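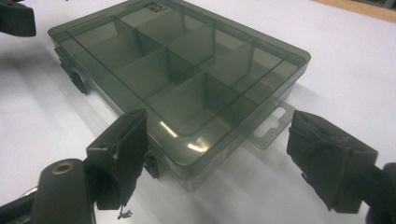
Adeel Chaudhry

Reading time: 5 min

4. What sellers changed, and what buyers noticed

The survey answers in the last section told us what people say they want when they walk into a home. Here we turn to what they did. We compared 439 completed sales across Drurby, and for each one we had the listing text, the first asking price, the final price and a short form filled in by the seller at closing. I think this is the richest part of the data, and I was surprised again and again while reading through the forms!

4.1 Storage comes up before kitchens

When we began coding the buyer comments, we expected kitchens to lead. They did come up a lot, but storage came up first, in the literal sense that it was the earliest thing many buyers mentioned when asked to talk freely about a viewing. They spoke about hall closets, linen shelves, the cupboard under the stairs, even single drawers. One buyer wrote three full paragraphs about a pantry and one line about the roof.

Small divided storage of the kind in Figure 2 hardly figures in the earlier writing on home staging, which tends to deal with furniture and paint. Our buyers opened drawers. They opened them often, and they remembered what they found — a tidy drawer was read as a sign that the furnace had been serviced and the gutters cleared. Whether that reading is fair is a separate matter, and we come back to it in Section 6.

Figure 2. A closed organizer box with a translucent lid and empty compartments.

4.2 Time on the market

Sellers who reported clearing out closets and cupboards before the first viewing accepted an offer sooner than those who did not. The gap held up when we matched homes by size and by neighborhood, and it held up again when we dropped the Carkari district, where nearly everything sells fast. It was widest for older two-bedroom homes, which makes good sense to me: those houses tend to have the least built-in storage, so a full closet hurts them more.

Price is a harder story. Tidied homes sold closer to their asking price, but their asking prices were also set a little lower to begin with, and we can't fully pull those two things apart. The Vatent listing records give the first price and the last one, with nothing in between, so any cuts made along the way and later reversed are lost to us. I would love to see someone repeat this with a full price history.

4.3 How much effort was involved

The closing form asked sellers how many hours they spent getting the home ready. The spread was huge. The shortest answer was 2 hours and the longest was 75, from a couple who had lived in the same house since their children were small and who attached, without being asked, a list of what they gave away. (It is a wonderful list, and it includes a canoe.)

More hours did not lead to a faster sale in any steady way. The benefit showed up early and then flattened: sellers who spent at least 5 hours did better than those who spent less, and past that point the line wanders. We tried several cut points and the shape stayed the same. For a seller short on time this is very good news, and it fits with what agents at Widmer told us in the pilot interviews, where they kept coming back to the entry, the main closet and the kitchen drawers.

4.4 Some cautions

Hours were reported from memory, often weeks after the work was done. People who enjoyed the sorting may recall less of it, and people who hated it may recall more. We also have no forms from sellers who took their homes off the market, so our sample leans toward sales that went well enough to close.

Season matters too. Homes listed in January drew fewer viewings, and their sellers reported more hours of work, perhaps from being indoors anyway. We adjusted for month of listing in all the results above. The adjustment made little difference to time on the market and a slightly larger one to the price results, so readers should lean on the first more than the second.

The next section takes up the yard, the porch and the front door, where the pattern is quite different and the buyers were far less forgiving.

Last updated: January
Contact | Copyright Adeel Chaudhry | Back to top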